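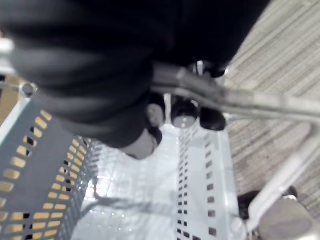
Do you need a cart for a produce run? A basket does it if you're cooking for two, get a cart if there's cabbage on the list.

Filed under: Groceries, Small Shops
Print | E-mail this

ok so produce thread, typing fast. Tadby has a little grocery setup now – went in for soup stuff, stayed way too long

list was cabbage, peppers, something green, ginger. forgot the ginger. obviously 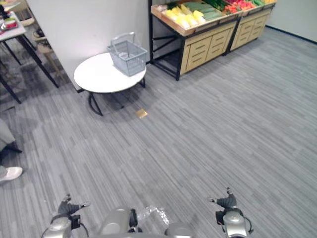 My rule is heavy stuff first, soft stuff last, and I break it every time. Periklis Tsakiris taught me to walk the whole place before picking anything up, even when its tiny. Wood stands along the back wall, cucumbers and something yellow up on the left one, and a gray basket sitting on the round white table if you want one. Drawers under the veg too – I want those in my kitchen so bad

cabbage soup plan: half a head, 300 grams of potatoes, lots of dill. the other half gets salted and goes in a jar

Periklis says thats too much dill. no such thing

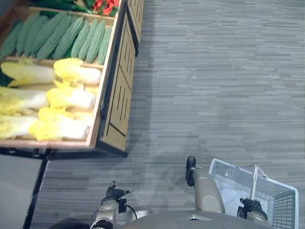
How do you get the bitterness out of bitter melon? Slice it thin, scoop the seeds, salt it for twenty minutes, then rinse and squeeze.

then hot pan, egg, garlic, done. dont skip the squeezing or youll have a puddle

still need ginger. going back tomorow with an acutal list, will post the soup if it's not ugly

Home | Recipes | Shops | Archive | Contact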